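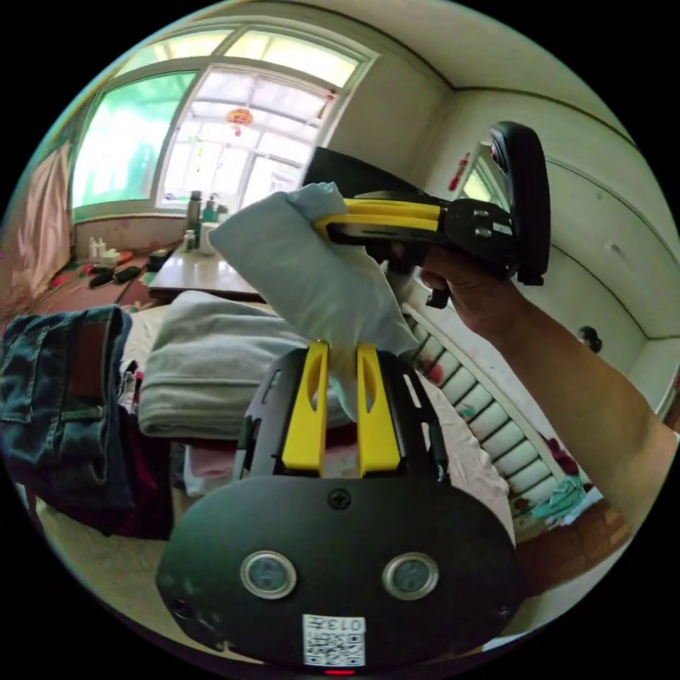 Susto Garment Steamer: Two Months In

The box says the Susto will "replace your iron for good." I've read that on three other boxes over the years and I still own an iron, so I went in with low hopes. I bought it in September for $61, full price, no discount code.

What it does well

It heats up fast. On a hanging rayon dress or a polyester blouse, the wrinkles from a suitcase are gone in a couple of passes. Curtains, too. If that's all you own, you can stop reading and go buy one.

What it doesn't

Cotton. The makers claim it handles "all everyday fabrics," and I'd like to know whose every day they mean. A cotton shirt that had sat folded in a drawer came out with the fold line softened and still plainly there. I went over the same sleeve again and again and then got out the ironing board. Collars and cuffs were worse.

The tank is small. I timed it on the high setting and got 27 minutes before it quit, and the last few were more spitting than steaming. It leaves drips if you tilt it down, so steaming anything laid flat on the bed, which the booklet suggests for lighter tops, is asking for water spots. My sister-in-law Mireille has the older Brandix and says hers drips less. It's also heavier.
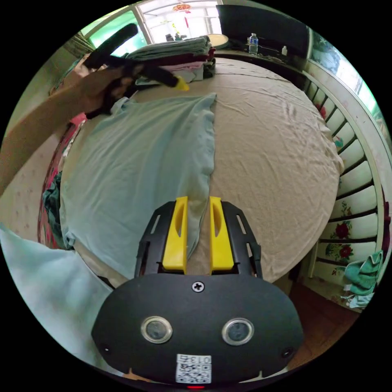 Light blue garment, laid flat on the bed.

The extras

You get a fabric brush and a crease clip. The brush fell off the head twice in the first week. The clip is fine, though I can make a crease with my fingers and an iron. Customer service answered my email about the brush after 2 days and told me to "press firmly." I had been pressing firmly.

Should you buy it?

For travel and for slippery fabrics, maybe, if you catch it on sale. At full price I'd look at the Arko first, which has a bigger tank and makes fewer promises. Mine now lives in the hall closet, next to the iron.

Reviewed by Nadhirah Manurung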